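The laundry room is worth more than the gym

9th September

My building is getting a gym. It will go on the ground floor, where the shared laundry has been since the place opened, and the letter telling us so used the word "upgrade" four times.

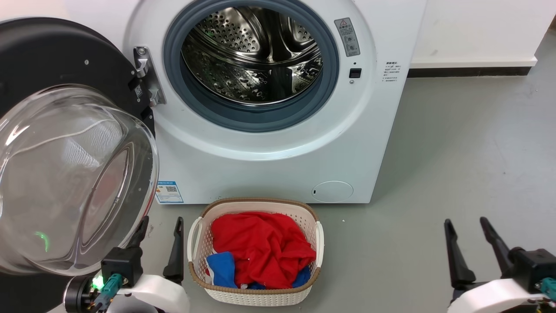
I have lived at Gustberg Court for long enough to remember the previous letter of this kind, which took away the drying room and gave us a bicycle store. I have no quarrel with bicycles. I do think that a landlord who takes out something plain and dull that people use, and puts in something smart that looks good in a brochure, should be made to say so in clear words. So far the managing agents, McGrath, have not done that.

Their case goes like this. Most flats now have their own washing machine. The shared one is old-fashioned. New tenants ask about a gym when they come to view and never ask about a laundry. The room brings in little money and costs something to run. A gym would let them put up the asking rent on empty flats, and in time on the rest.

Some of that is true. Most flats do have a machine. Mine does not, and neither do the other flats on the north side, where the kitchens were built too narrow to take one. The agents know this, as it is on their own floor plans. When I rang to point it out, I was told that a number of compact models were available. I measured the gap beside my sink that evening. It would take a tray, stood on its side.

It is also true that new tenants don't ask about the laundry. I didn't ask either. People looking at a flat ask about the light, the neighbours, the bus and the bins. They are picturing the best version of their life there, and in that version they go to a gym. Nobody pictures a duvet that a child has been sick on at two in the morning. But the duvet arrives sooner or later, and the machine in the kitchen, if you have one, is too small for it.

The agents' figures come from the card readers. Over the past year the laundry took 505 paid washes from residents, and this was given in the letter as proof of low demand. I read it the other way. That is more than nine a week, every week, in a block where most homes have a machine already. I would be surprised if the gym sees nine people a week by spring. The last building I lived in had one, and by October of its first year the rowing machine was where the cleaner hung her coat.

I should be fair about gyms. Exercise is good for people and not everyone can pay for a membership elsewhere. My neighbour Malachy Gallagher, who is in favour of the plan, told me he had put on weight since he began working from home and that a treadmill downstairs would get him moving. I believe him. He also told me that he takes his washing to his sister's on Sundays, and that he would miss going. So he has somewhere else to wash, and a park across the road, and he has worked out what suits him. That is reasonable. It just isn't the same position as the woman on the fourth floor with twins and a kitchen like mine.

The nearest launderette is on Erus Street. It is a good one, run by a Mrs Ranasinghe - Nusrat, to anyone who has been in more than twice - and she will keep an eye on your load if you need to go to the chemist. It is also a 19 minute walk with a full bag, uphill on the way back, and it shuts at six. I can manage that. A person with a bad hip can't, and a person who works until six can't either, except on Saturday, when the rest of the town has had the same idea.

Then there are the app services. The letter recommended one by name, Clikano, and gave a code for money off the first order. You leave a bag in the lobby and it comes back folded two days later. I tried it, so that I could say I had. The clothes came back clean. The price for one bag was more than I spend in the laundry room in a month, and two days is a long time if the bag has your work trousers in it. I can see it working well for somebody on a good wage with a lot of shirts. As a replacement for a room downstairs it is a poor joke, and I don't think the person who wrote the letter had ever had to choose between the two.

What bothers me most is the way these decisions are weighed up. A gym counts as an amenity. A laundry counts as a cost. The difference has nothing to do with which one gets used. It comes from who is being spoken to. The gym is aimed at people who do not live here yet, and who may be talked into paying more. The laundry serves people who already do, who have signed, and who are unlikely to move out over it. Once you see a building from the letting side, every useful room in it starts to look like wasted space.

The same thing has happened well beyond my front door. Our library gave up its reference desk for a coffee bar. The station lost its public toilet and gained a shop selling phone cases. In each case there was a letter or a notice with a cheerful tone, and in each case the thing that went was something you only noticed when you needed it badly. I am not against coffee. I would have liked the two things to be compared honestly before one was thrown out.

There is another side to the laundry that I find harder to argue for, because it can't be read off a card reader. I know perhaps a dozen people in this block by name, and I met all but two of them down there. You have a wait on your hands, there is one bench, and you end up talking. I learned that the man in 401 had been burgled, and that the woman in 424 had a spare key for the meter cupboard, which has been needed more than once. When the lift was out for most of a fortnight, the list of who needed shopping brought up was written on the back of a detergent box and stuck to the laundry door. I would not claim that a room full of machines makes a community. I would say that people need some reason to be in the same place at the same time, with nothing much to do, and that there are fewer of those than there were.

A gym does not do this, at least not in my experience. People in gyms wear headphones and look at a wall. They have gone there to be left alone, and they are entitled to be.

I would accept a good deal by way of compromise. The room is bigger than it needs to be. Half of it could go to Malachy's treadmill, with a proper wall between for the noise. The charge for a wash has not gone up in years and could stand to. If the agents want the space to earn its keep, they could fit one large machine for bedding and charge double for it, and I think they would find people from the next block asking to use it as well. I have put all this in writing. The reply thanked me for my feedback and enclosed a picture of a kettlebell.

A meeting has been called for residents, on a weekday afternoon, which will suit some of us and not others. Anyone who can't be there may send a note to the agents' office, and I would ask them to do it even if they own a machine and haven't been down to the ground floor in a year. Machines break. Kitchens flood. People have babies, and parents who come to stay, and dogs. Put down what you would do in a week like that, and how much it would cost you, and sign it with your flat number so that it can't be filed as a general comment.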